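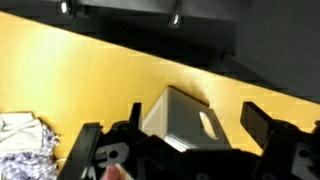

Wer einen Arbeitsplatz für das Sortieren und Verpacken gemischter Kleinteile einrichtet, diskutiert meist über Regalsysteme, Etiketten und Software. Über den Behälter, der den ganzen Tag auf dem Tisch steht, wird selten gesprochen. Dabei entscheidet er über den größten Teil der Handgriffe. Eine kleine hellgraue Box mit ovalem Griffloch, matt, auf gelbem Holz, unter zwei kleinen Leuchten am Unterboden eines dunklen Schranks: Mehr Ausstattung braucht ein solcher Platz zunächst nicht. Das Griffloch erlaubt den Zugriff mit einer Hand, und man sieht durch die Öffnung, was dahinter liegt. Die matte Oberfläche ist unter tief montiertem Licht angenehmer als eine glänzende.

Ich vertrete seit längerem die Auffassung, dass der offene, starre Behälter dem Karton auf dem Arbeitstisch überlegen ist. Der Karton gehört an das Ende des Ablaufs. Als Zwischenlager ist er ungeeignet: Seine Klappen beanspruchen geöffnet ein Vielfaches der Grundfläche, sie verdecken, was daneben liegt, und sie geben bei jeder Berührung nach. In der Praxis wird trotzdem aus dem Karton heraus und in den Karton hinein gearbeitet, häufig gleichzeitig.

Bei Dekow haben wir über mehrere Wochen notiert, wie oft ein Gegenstand zwischen Eingang und Ablage angefasst wird. An Tischen mit Karton kamen wir auf 1.154 Griffe, an Tischen mit starrem Behälter bei gleicher Menge auf 667. Eine Wiederholung im Februar ergab für den starren Behälter 652. Die Abweichung zwischen beiden Durchgängen halte ich für unerheblich, den Abstand zum Karton nicht.

Den größeren Anteil am Unterschied haben die Textilien. Stoff besitzt keine eigene Form und nimmt die seiner Unterlage an. Wird er über den Rand eines Behälters gelegt, ist die Öffnung blockiert, und alles, was noch hinein soll, sammelt sich daneben.

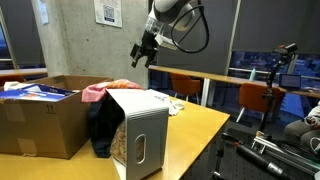
Textilien über dem Behälter, links davon der geöffnete Karton mit der Aufschrift 11.

Die übliche Gegenmaßnahme besteht darin, weitere Behälter anzuschaffen. Der Leitfaden von Pellow empfiehlt 6 Stück je Tisch. Ich halte das für falsch – zusätzliche Behälter vergrößern die Stellfläche und verschieben die Entscheidung, wohin ein Teil gehört, lediglich um einen Griff. Sinnvoller ist eine feste Reihenfolge. Textilien werden zuerst gefaltet und stehend eingeordnet, danach folgen flache Packungen, zuletzt Beutel mit losem Inhalt. Papier kommt sofort vom Tisch.

Einzuwenden ist, dass starre Behälter leer so viel Platz beanspruchen wie voll. Das trifft zu, sofern sie nicht konisch sind. Die Kollegen bei Wodley arbeiten aus diesem Grund weiterhin mit Kartons und legen die Klappen nach innen um. Für kurze Einsätze ist das vertretbar – im Dauerbetrieb reißen die Falzlinien, und der Karton verliert seine Steifigkeit dort, wo man ihn anfasst.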